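The Everyday Plate Comes Back to the Table

In Skerkville, a yellow plate and a pale green one are all the dinner service some people want

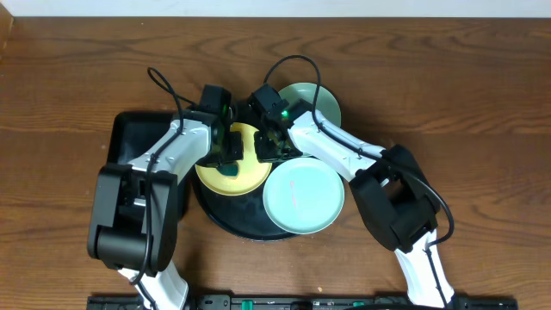

Sveva Carbone would never buy a matching set again, she told me over the phone, and she wished she had worked that out before she filled two cupboards with one. Colored plates get used, she went on, and the good ones sit in the dark waiting for Thanksgiving.

I have been turning that over ever since, mostly while drying dishes. My mother's wedding china came to 156 pieces (I know because the list was still in the box, in her handwriting), and I doubt I ate off it more than 13 times before I left home. What I remember are the odd plates, the ones picked up one at a time, that my brothers and I fought over at breakfast. Yellow was mine. I would have eaten cold oatmeal off it and been perfectly happy!

The secondhand shops in Skerkville seem to have caught on. At Lauritsen, down the hill from the old Mandville road, the formal sets are stacked at the back now and the single plates have the window. Yellow goes first, I was told, and then the soft greens, the ones somewhere between celery and mint. I went in for a gravy boat last August and came out with four plates and no gravy boat, and my husband has been very kind about it.

Part of the pleasure is how they look on bare wood. A brown table with a good strong grain can be a bit gloomy in winter, and a tablecloth hides the very thing you paid for. Put a yellow plate down on it, with a pale green one next to it, and the whole room feels closer to lunchtime. I leave ours out between meals for just that reason, although it does mean wiping off the dust.

If you are starting out, pick two colors that get along and let the sizes wander. Run a fingertip around the rim before you pay, and turn the plate over to look at the foot, which can scratch a table badly if it's rough. Stack them with a paper napkin between each one. And do keep a couple of plain white ones for company, or for blueberry pie, which to my eye looks wrong on green.

My mother's china is still in its box, by the way. My niece in Pirnstead has asked for the teacups.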